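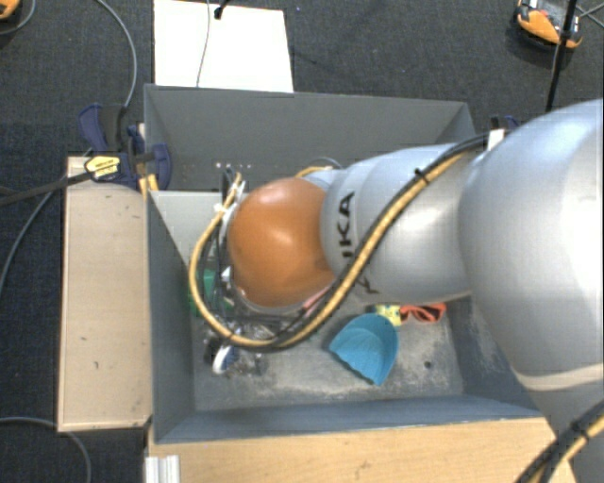 Cilell drive tripping on decel, fault 34

pumphouse_dan
Have a Cilell on a supply fan, second week in service. Runs fine all day, then trips when we ramp down. Fault 34, book says DC bus overvoltage. Logged 859 volts on the last one. Decel is set to 10 sec. Supplier (Bickerstaff) wants to swap the whole unit. Anyone seen this?

mtrwinder
10 sec on a big fan is way too quick. Motor is regenerating, bus has nowhere to put it. Try 60 and see.

kgrady
What he said. Or let it coast if the process doesnt care.

pumphouse_dan
Process cares. Damper interlock wants it under 20 sec or it alarms out.

mtrwinder
Then braking resistor. Does yours have the chopper built in? Some frame sizes dont.

Erlinda Navarro
Before you buy a resistor, check incoming voltage. We had the same fault at Drindance in March and everybody said decel, decel. Line was sitting at 519 on a 480 service at night. Bus is already high before you even touch the stop button. Got the utility to drop a tap, no trips after.

mtrwinder
519 is inside the drive's tolerance though. Most of them are good for 480 plus 10 percent.

Erlinda Navarro
Inside tolerance sitting still, sure. Leaves you less room when the fan pushes back. I'm not saying its one or the other.

kgrady
Disagree on the tap. You fix the night voltage and then its low in the afternoon when everything is on. Resistor is the right fix, costs less than arguing with the utility.

volt_sag
We pulled our Cilells and went Dredero. Never looked back

mtrwinder
Not helpful. A Dredero will trip on the same load with the same ramp.

volt_sag
ours didnt

kgrady
Did you copy the parameters over or leave it on defaults? Overvoltage stall is on by default on those, it just stretches the ramp for you. He'd still hit the interlock.

volt_sag
defaults I think. ok fair

pumphouse_dan
Meter on the input this morning, 7 am before the plant started up. 502 across all three legs. So high but not crazy. Chopper is built in on my frame, just never had anything wired to teh terminals. Told Bickerstaff to hold off on the swap.

mtrwinder
Check min ohms in the manual before you order. Go too low and you kill the transistor. And turn off stall prevention once the resistor is in or it will fight you.

pumphouse_dan
Will do. 2 resistors on the quote, one is a spare. Trying 18 sec first when its in.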